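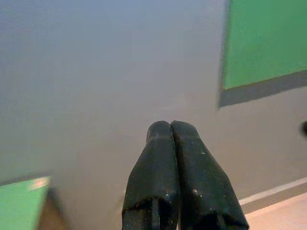 Fehr has put robot arms on the repacking line at its Ritside warehouse, and the 18 people who used to do the job by hand have been moved to checking, returns and machine minding. No one has been laid off, the company says.

The arms handle some 900 parcels a shift. Anything soft or badly taped still goes to a person.

"My shoulders are better, but the day is longer in the head," said Adanech Yimer, who packed by hand until October and now looks after two of the arms. "When one stops, you have to work out why."

Shift lead Vilmos Barta said training took longer than planned — staff had asked for more time on the stop and restart steps. Pay grades for the new roles are still being discussed. A second line, for returns, is due to change over in spring.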